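Plastic tableware

Plastic tableware is the general name for bowls, cups, plates and similar items molded from plastic and meant for serving food and drink. The term usually covers reusable pieces, as distinct from disposable party goods, and is most often applied to the lightweight, brightly colored sets sold for children, picnics, camping and everyday kitchen use. Bowls and cups make up the larger part of most sets. Plates are often sold separately.

Terminology

In retail use, "plastic tableware" overlaps with "plastic dinnerware" and "picnicware." Dinnerware normally means the pieces a person eats from, while tableware may also include pitchers, serving bowls, trays and utensils. Storage containers with lids are generally treated as a separate category, although many households use them at the table as well. Mixing bowls are classed as kitchenware, but a wide plastic bowl with a rim may be sold under either heading.

Materials

Several plastics are used. Polypropylene is common in cups and bowls because it is light, bends without cracking and stands up to warm water. It has a slightly waxy surface and can be made translucent or solid in color. Polystyrene is stiffer and takes a high gloss, but it is brittle and chips when dropped on a hard floor. Melamine is heavier and harder than either, and is the material closest in feel to glazed pottery. It holds printed patterns well, but it should not be used in a microwave oven. Copolyester and acrylic are chosen where a clear, glass-like piece is wanted.

It is difficult to tell these materials apart by eye. Many pieces carry a recycling symbol or a material code on the underside, and some also carry marks for dishwasher or microwave use. Older pieces often have no marks at all.

Manufacture

Most plastic bowls and cups are made by injection molding. Pellets of plastic are melted and forced into a closed metal mold, where the material cools and hardens before the piece is pushed out. A small round scar in the center of the base usually shows where the plastic entered the mold. Melamine is made differently – the powder is pressed in a heated mold and sets permanently, so it cannot be melted again.

The walls of a molded piece nearly always slope outward from base to rim. This slope, known as draft, lets the piece leave the mold without sticking. It also allows one piece to sit inside another, and nesting has become one of the main selling points of the product.

Shapes and features

Bowls are described by the width of the opening, the depth and the form of the rim. A shallow bowl is suited to snacks, fruit or salad. A deep bowl is used for soup, cereal or anything likely to spill. A flared or flat rim gives the fingers something to hold and stiffens the edge, which would otherwise flex when the bowl is lifted full. Ridges molded into the sides or basin serve a similar purpose and allow a thinner wall to be used.

Cups are generally straight-sided or slightly tapered. Those made for small children are low and wide at the base. Taller tumblers are easier to knock over but take up less room on a shelf. A handle adds to the width of a cup and, in most designs, prevents it from nesting.

Color

Strong, even color is typical. The pigment is mixed into the plastic before molding, so the color runs through the full thickness of the wall and does not chip off. Green, blue, orange, yellow and pink are standard in children's ranges. In some households each person is given a color, which saves washing extra cups during the day. Camps and day care centers use color in the same way, or to mark pieces kept apart because of a food allergy.

Shades with the same name can differ from one production run to the next. A replacement bowl bought a year later may be visibly lighter or darker than the original.

Sets and ranges

Sets are sold in matched sizes or in graded sizes. A matched set contains bowls or cups of a single pattern, often in different colors. In a graded set each piece is slightly smaller than the last, and the whole set packs into the largest. Mixed sets combine both.

The Flisport picnic range is a mixed set of 12 pieces, with bowls and cups packed inside a lidded serving bowl. Ornbridge, better known for pantry storage, sells its bowls singly and in graded sets. The Vashisht catalog lists plain institutional cups in cartons of 40, intended for schools and cafeterias. Its item 644, a ridged cereal bowl, is stocked in most of the same colors as the cups. Privuvbridge makes melamine pieces only and does not supply cups.

Nesting and stacking

The two words are often used for the same thing but describe different arrangements. Nested pieces sit one inside another, facing the same way. Stacked pieces rest on top of each other, rim to base or rim to rim. Nesting takes much less height, and a nested column is hard to tip over because each piece is held by the one below it.

Pieces from different sets can be combined, but the fit is less certain. A cup placed in a wide bowl has nothing to hold its sides. A bowl set on top of a cup rests only on the cup's rim, and its balance depends on how well it is centered.

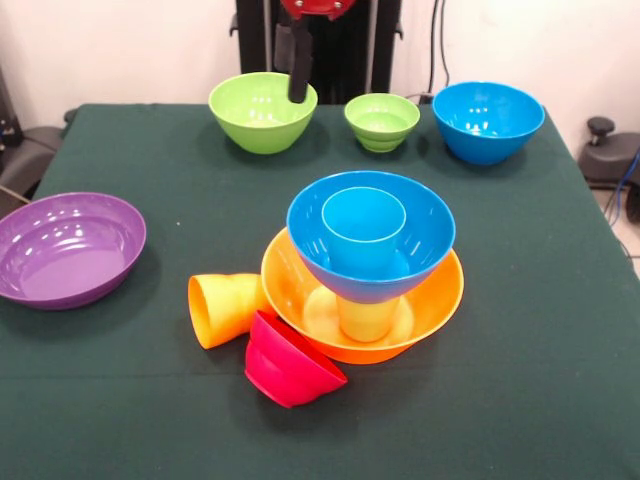
Mixed bowls and cups on a cloth-covered table

An arrangement with a large orange bowl as its base uses both methods. A pale yellow cup stands upright in the bowl and carries a blue bowl on its rim, with a light blue cup nested inside. The narrow base of the blue bowl leaves its wide opening facing up, so the upper cup is held in place by the bowl's sides. The lower cup has open space around it. Wide, shallow bowls like the purple one on the same table take up more shelf area and are usually placed at the bottom of a pile.

Pieces that nest very closely can lock together, particularly if they are put away damp. Running warm water over the outer piece while the inner one holds cold water will usually free them. Prying with a knife marks the rim.

Storage

Bowls are best sorted by width before they are put away. In a cabinet, the largest go on the lowest shelf or at the bottom of the column, with cups kept in a separate row. Cups stored mouth down collect less dust, but should be fully dry first. Deep drawers work well for children's pieces, which can then be reached without a step stool. A column of more than 2 sizes of bowl is easier to use if the everyday size is on top.

For picnics and camping, small items such as spoons or folded napkins are often packed inside the innermost cup.

Care and cleaning

Plastic tableware can be washed by hand with a soft sponge and ordinary dish soap. Scouring pads leave fine scratches that dull the surface and hold stains. Tomato sauce, turmeric and berry juice are the most frequent causes of staining. A paste of baking soda and water, left on for a short time and rinsed, lightens most marks.

In a dishwasher, light pieces belong on the top rack, away from the heating element. Bowls and cups tend to come out wetter than china, as plastic holds little heat, and water collects in ridges and in the hollow underneath the base. They are normally dried with a towel or left on a rack before nesting.

Pieces that are cracked, deeply scratched or warped should no longer be used for food. They are often kept for other jobs, such as sorting buttons, rinsing paintbrushes or holding seedlings.

See also

Melamine dinnerware
Mixing bowl
Nesting cups
Picnic basket
Tumbler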